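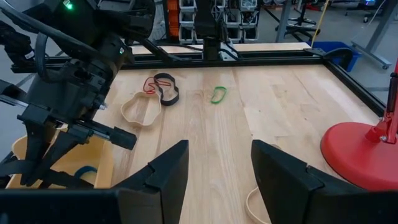 Cluronholm collects demonstrations for teams that train robot arms to handle small, soft and awkward things. Our operators drive two arms at once through a task from start to finish, and every run is saved with its camera views and joint positions. Much of the current work is sorting. Rubber bands lie on a wooden tabletop, thick and thin, in tan, black, red and green, and the task is to get them into a yellow bin. A thin red band curled over a thick black one is harder to pick up than a green one lying by itself, and the learning system needs plenty of both.

We started in September with one table and a single customer, Kikuchi, who needed 2000 runs of a folding task. We now keep 11 tables in use at our Jultwood site and have recorded 117 different tasks for customers in packing, light assembly and lab supply.

How we work

Each project begins with a short written task sheet. It says what goes on the table, where the arms start and what counts as finished. Operators change the layout between runs — position, order, overlap — and note the change in the log. Failed grasps are kept and labeled. Customers can ask for them or leave them out.

A second operator reviews every run before delivery. Runs with dropped video or a missing label are recorded again at our cost.

Roltolero

Roltolero is our own set of sorting and sorting-with-obstacles tasks. The first release has 4000 runs and is open to schools and university labs at no charge. Commercial users need a license.

Working with us

Send a short account of the task, the objects involved and the arms you use. We can work with your parts or buy similar ones. Visits to the Jultwood site are by appointment.

Page last updated 14 June 2021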